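### 3.2 Breakfast attendance and club ties

The second part of the study looked at community meals run by amateur sports clubs. We followed two clubs, one in Porby and one in Plarkholm, through a single season. Each club served a free meal to older residents in March, before its first home game. Porby served 115 people and Plarkholm served 70.

Players cooked, carried plates and sat with the guests. Guests filled in a short card on leaving, which asked how they had heard of the meal and whether they planned to attend a game.

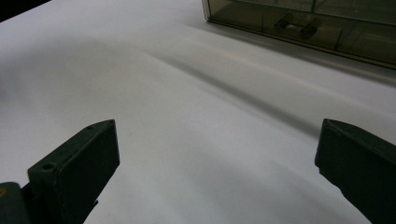 Mendes objected at the planning stage that a card handed out at the door would mostly reach people who were already fans, and asked that cards also be left at the tables. We made this change in both towns.

Word of mouth was the most common answer in Porby. In Plarkholm most guests named the notice in the Rirnberg parish newsletter, which covers both towns but is read more widely in the second.

**Figure 2.** Small red object held between the finger pads of a dark green gripper.

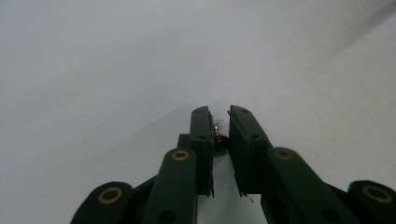

Did the meals bring new people to the games? At Plarkholm, 6 guests who had never been to a game came to the home opener, and at Porby the gate records were too patchy to tell. Both clubs have since moved to numbered tickets, and the Porby count will be repeated next season using the same card.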